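3.2 Work surfaces and seam placement

The second part of the study looked at how shared tables are put together in workplaces where several small tasks are done in the same room over a day. In the first round of visits we had treated each table as a single unit. This turned out to be a poor choice. At most sites the surface people called "the table" was made of two or more smaller tables placed side by side, and the line between them had a clear effect on where objects were set down and where people chose to work.

We collected placement records at three sites: Trindero, a parts repair shop; Standbridge, a teaching workshop; and Reinholz, a packing and inspection office. Each site used joined tables for at least part of its work. A placement was recorded whenever an object was set down and left without contact for at least 30 seconds. For each placement we noted the distance from the nearest seam, the distance from the nearest outer edge, and whether the object had a flat base. Objects larger than a sheet of letter paper were left out, as they often covered the seam no matter where they were put. After these were removed, 2243 placements remained for analysis.

Seams were grouped by direction. A seam was called "lateral" if it ran from left to right as seen by a person standing at the usual working side, and "frontal" if it ran away from that person. Lateral seams were more common at Reinholz, where tables had been pushed together to gain depth. Frontal seams were more common at Standbridge, where the goal was a longer row of seats. Trindero had both kinds, and its staff moved the tables often enough that we drew a new floor plan at the start of each visit.

A lateral seam divides the surface into a near table and a far table (Figure 4). In our records the near table was used for active work and the far table for storage, and this held even when the far table was well within reach. Workers rarely described this as a rule. When asked, most said they put things "in the back" so that they would not be in the way. On single tables of the same total depth, the change from work to storage was gradual and differed from one person to the next. On joined tables it took place at or close to the seam.

Frontal seams had a different effect. They served as a border between two people, and objects placed by one person were seldom found on the other side. At Standbridge this was true even in sessions where only one person was present. We think this reflects habit carried over from busier sessions, but our data cannot settle the matter.

Small objects with flat bases were placed away from seams of both kinds. The strip within 18 millimeters of a seam held far fewer of them than would be expected if placement were even across the surface. Objects without a flat base, such as cloths and coils of cord, showed no such pattern. Height differences between the two tables may explain part of this result. We measured the step at each seam with a feeler gauge, and at Trindero it was large enough to tip a narrow container. At Reinholz the tables were nearly level, yet the empty strip was still present, though narrower.

Surface color was not controlled. Pale tops made the seam easier to see, and it is possible that a visible line matters as much as an uneven one. To check this we covered one seam at Reinholz with matching tape for 100 working hours, using the Nollevis log sheets described in Section 2.4. The empty strip became less marked during this period, but the split between near and far use did not change. The tape began to lift at one end before the period was over, and placements made within a hand's width of the lifted part were dropped.

Two limits should be kept in mind. Legs and crossbars under a seam can keep a seated person from working close to it, and we did not record seating position at Trindero. Also, none of the sites used tables with rounded corners, where the gap at the ends of the seam would be wider.

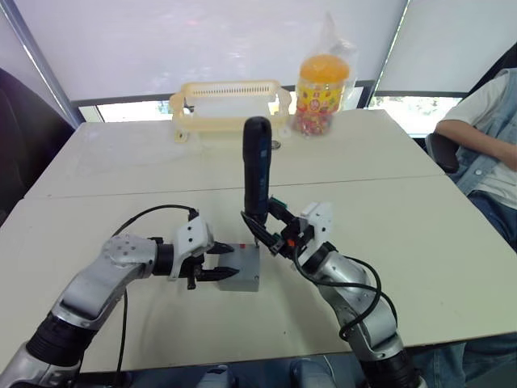
Figure 4. Two white tables joined along a lateral seam, with a small gray box near the center.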